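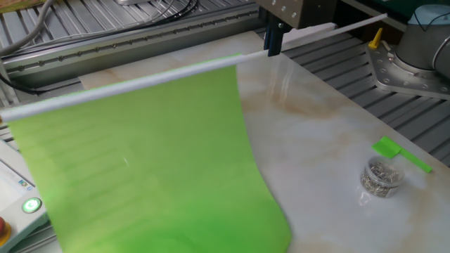
GALLERY / SOFT MATERIALS

Lime cloth on a white rod, with the gripper on the rod near the top center. Marble-patterned board underneath, cup of small metal pieces off to one side.

Cloth handling is where a lot of manipulation papers go quiet about their failures, and I went into the Climari trials expecting more of the same. The claim from Hanne Bjarnason's group is that a policy trained on 1,000 simulated drapes will carry over to real fabric with only 20 real ones added. Maybe. The result rests on 4 fabrics, all light, all one colour each, and the score is taken from a single overhead mask. A fold hidden under another fold counts as flat.

Declan Nuttall reran the baseline in April with the rod held at a steeper angle and got roughly half the reported margin. Sheldon Ouellet thinks that's a calibration problem. I'd like to see the logs before I agree with him.

What I'd want next: heavier cloth, a patterned one, and the 7 discarded runs put back in the table. Bjarke Þrastardóttir has the raw files if you want to check the scoring for yourself.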